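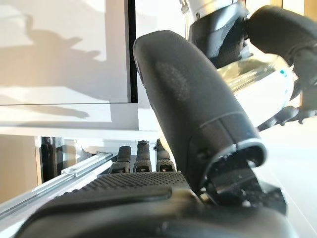 Les gants de manutention Dromo, version enduite, sont vendus pour le travail en entrepôt sec et la préparation de commandes. Je les ai portés de novembre à l'été, taille 9, sur des cartons et des bacs plastique. L'enduction couvre la paume et les doigts jusqu'à la deuxième phalange. Elle reprend le principe de la trame serrée de petits points en relief, comme sur la paume gris foncé de la photo, et c'est ce motif qui fait l'essentiel de l'accroche sur le carton lisse.

Abrasion : sur la paire suivie, les points de l'index droit étaient arasés après 193 heures de port. La paume tient mieux. Les Flareo, à enduction lisse, ont percé au pouce à 246 heures – mais ils glissaient bien avant.

Dextérité : correcte. On saisit une vis M6, pas une rondelle. Etenesh Weldu, qui a fait les mêmes relevés en taille 7, trouve les bouts de doigts trop longs.

Lavage à 40 °C sans retrait mesurable, séchage à plat. Le poignet tricoté se détend.

À acheter pour le carton. Pour les pièces huilées, prendre autre chose.

Mis à jour le 3 août 2018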